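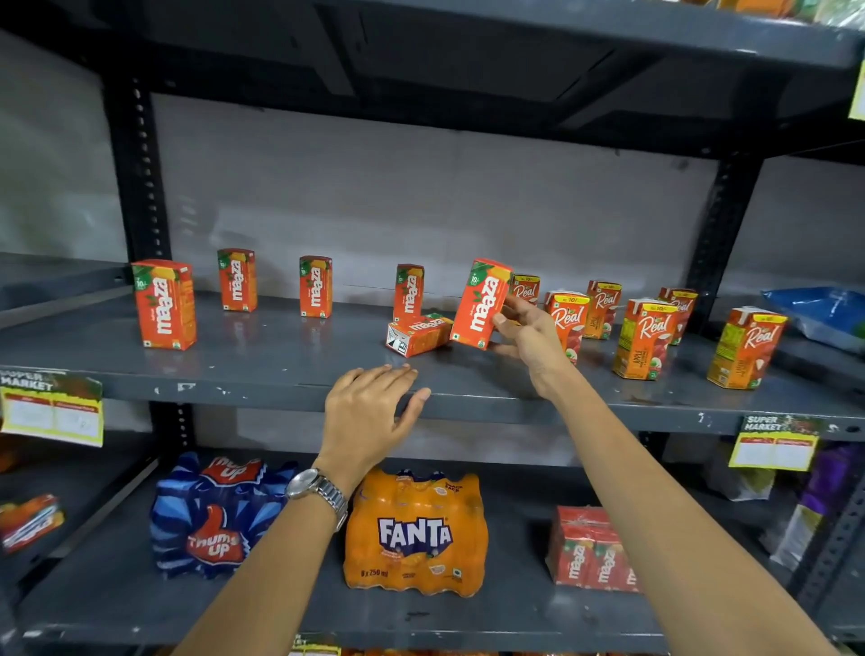

Facing up the juice shelf with Paweena Chantharasri

I'd always thought tidying a supermarket shelf was the job you gave to whoever was standing about. Then I spent a morning in May with Paweena Chantharasri, who has been stacking shelves for nine years, the last few of them at Ellden, and I came home and rearranged my own cupboards (twice!).

We started with the small cartons, the mango and apple drinks marked at 10/-. "People grab these without stopping," she told me. "They take one from the middle, the next one falls over, and then it looks like a jumble sale."

So how does she fix it? "Both hands. I always tell the new ones that. One hand and you knock the neighbour."

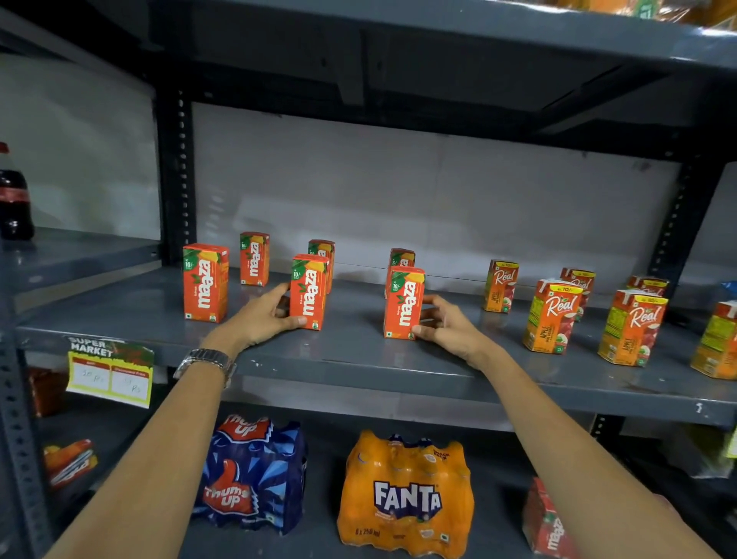

She likes the Maaza kept together and the Real apple juice next to it, with every logo facing out, and she'll happily nudge a carton three times before she moves on. I asked whether shoppers notice. "My sister does," she said, laughing. "She goes to Fadimley for her shopping and rings me to complain about theirs."

The heavy stuff, the shrink-wrapped Thums Up and Fanta, stays on the shelf below. "I did a whole summer with those up high. My shoulders still remember it."

Her least favourite job is the price labels, and her favourite is biscuits, "as long as I get there before the children do".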